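Chapter 7

Surface Finishes for Timber Tables

7.1 Scope of this chapter

Chapters 5 and 6 dealt with the cutting and joining of boards. The present chapter covers what is put on the boards afterwards. A table top is a hard case for any finish. It is flat, so liquids stand on it and do not run off. It is wiped often, usually with water and sometimes with strong cleaners. It is also seen at a low angle against the light from a window, which shows up faults that would pass without notice on a door or a shelf.

The chapter is limited to indoor tables made of solid wood. Veneered boards are treated in Chapter 9, and outdoor furniture in Chapter 11. Floors are outside the scope of the book, although several of the products named here are sold for both uses.

The reader should by now be able to tell flat-sawn from quarter-sawn boards and to read the direction of the grain. Where a term is used for the first time it is set out in the glossary at the end of the chapter.

7.2 What a finish does

A finish slows the passage of water into and out of the wood. No common finish stops it. A board coated on one face only will take up moisture faster through the bare face, and will tend to cup as a result. For this reason the underside of a top should be given the same number of coats as the upper side, even where it will never be seen.

A finish also keeps dirt out of the pores. Bare wood darkens where hands rest on it, and the dark patches lie below the surface and cannot be washed away. On pale woods this is often the first sign of wear.

Finally, a finish changes the look of the wood. Oils deepen the colour and make the grain stand out. Water-based lacquers change the colour very little. Most oil-based varnishes add a yellow tone at once and more of it with age. A sample board should be made from an offcut of the same timber and kept for comparison.

7.3 Film finishes and penetrating finishes

Finishes fall into two groups. A film finish, such as varnish or lacquer, dries as a layer on top of the wood. A penetrating finish, such as linseed oil or tung oil, soaks in and hardens among the fibres near the surface. Some products are mixtures of the two, and are placed in one group or the other according to how thickly they are built up.

Film finishes give better protection against standing liquids. Their weakness lies in repair. Once the film is broken, water gets beneath it and the edges of the break lift. A small patch is hard to blend in, and the whole top must often be sanded back.

Penetrating finishes mark more easily but can be mended in one place. The marked area is rubbed down with fine paper, oiled again and wiped. The cost is regular upkeep, which many households do not carry out.

Tops made up of narrow planks need further thought. Each seam is a line along which movement takes place, and a brittle film may crack there while the boards on either side remain sound. A thin, flexible coat is to be preferred. Everyday objects set down on the top add small local loads and stains, and the finish should be chosen with these in mind. 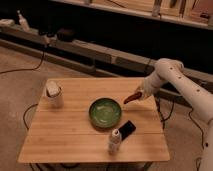 Tenida, September

The notes under this dateline are taken from the workshop book of Malsha Siriwardena, who finished dining tables for the Wickramasinghe furniture works. They are given as written, apart from the spelling of two product names.

"Rain most of the week. Oil on the long tops still tacky after two days, so I have moved them away from the outer wall. The short tops, wiped harder, are dry. Same tin, same rag, same boards. The only difference is how much was left on the surface.

"Customer in Zutau has sent back a top with white rings. It was waxed and nothing else. Took the wax off with spirit and the rings went with it. Have written to say that wax alone will not do for a table where tea is served.

"Tried the Costutum lacquer on an offcut. Clear, hardly any smell, dries before the brush is clean. Raised the grain badly on the first coat. Rubbed it down and the second lay flat. Would not use it on a big top without help, as one cannot keep a wet edge alone."

7.4 Points arising from the notes

Three matters in these notes are taken up later in the chapter.

The first is excess oil. Drying oils harden by taking up oxygen from the air. Oil held in a thin layer hardens throughout, whereas a thick layer skins over and stays soft beneath. Damp, still air makes matters worse. Section 7.6 gives a method for judging when a surface has been wiped enough.

The second is the white ring. It is caused by moisture held in or just under the coating, where it scatters light. A ring in wax or near the top of a film can often be removed. A black ring is a different fault. It lies in the wood and comes from the reaction of iron with the tannin in certain timbers, oak among them. See Section 7.9.

The third is raised grain. Water swells the cut fibres at the surface, and these dry standing up. The usual practice is to damp the wood, let it dry and sand it lightly before the first coat goes on. Section 7.5 covers this along with other preparation.

7.5 Preparation of the surface

Most faults blamed on the finish are faults of sanding. Scratches left by coarse paper do not show on bare wood in flat light, but they become plain as soon as oil or stain is applied. Each grade of paper must remove all the scratches of the grade before it, and sanding should follow the grain throughout.

A lamp held low at one end of the top will show remaining scratches as fine shadows. The check is made from both ends. Dust is then removed with a vacuum cleaner and a clean, slightly damp cloth, and the surface is left to dry fully before any oil-based product is opened.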